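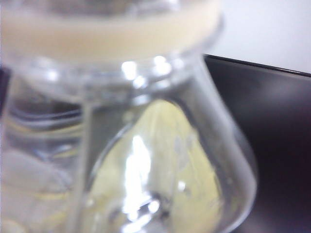 A customer in Vundmont wrote to us that she keeps one glass jar and one mug at her work desk, and that since then she does not go to the kitchen ten times in a day. We liked this idea, so now we offer the two things together.

Home - Desk and Office - Jars - Mugs - Sets - Contact

Saltis Desk Set: glass jar and smoky mug

The set has 2 pieces. The jar is clear glass, with a narrow upper part and a round body. The band at the top is cream colored. Many people use it for tea bags or sweets, but it is your decision what goes inside.

The mug is dark gray plastic that lets some light through. It has straight sides, only a little narrower at the base, and the handle is squared, with two openings. The pattern in the walls is cloudy and no two mugs have it exactly the same - please do not order a second one expecting an identical copy.

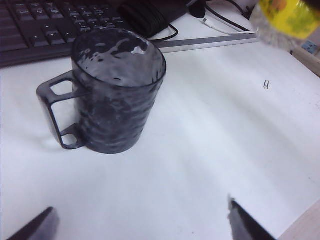

Saltis mug in smoky gray, on a white desk.

Item number: 1141
Jar only: item number 901
Price of the set: 37

Care: wash both pieces by hand with a soft sponge. We do not recommend the microwave for the mug. Let the jar dry completely before you close it.

Sets are packed in our shop in Girard and leave within two working days. If a piece arrives broken, write to us and keep the box, please.

Reader comments

The handle looked strange to me at first, but it is comfortable with a big hand. I would buy it again in a lighter gray.

Can I get the cream band separately? Mine fell behind the radiator in November and I still did not find it.

Good mug. Jar is smaller than I expected, so read the measurements on the box.

Related items
Cuvard sugar jar
Cuvard pen cup, white
Saltis mug, pair
Girard desk tray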